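Sunday, late

Finally backed up the old photo drive! 2,041 files, and the Polach reader dropped out at 300 and again at 400 - I could've thrown it off the balcony. Swapped to Hoi-yan's cable and it behaved.

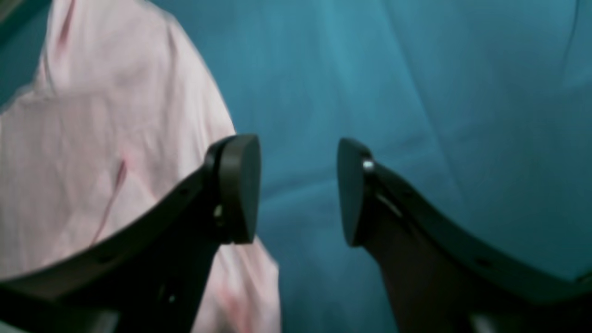
Still haven't decided on a new card. Montri swears by Flindine, but I'd rather have two small ones than one big one (learned that on the Floltuston trip, ugh). Must label them this time.

*Pink top, folded long on the blue sheet.*
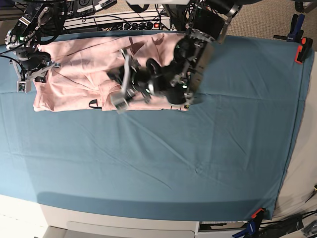 *Same top, teal sheet clamped at the right-hand corners.*

Bed now - camera battery's on the charger.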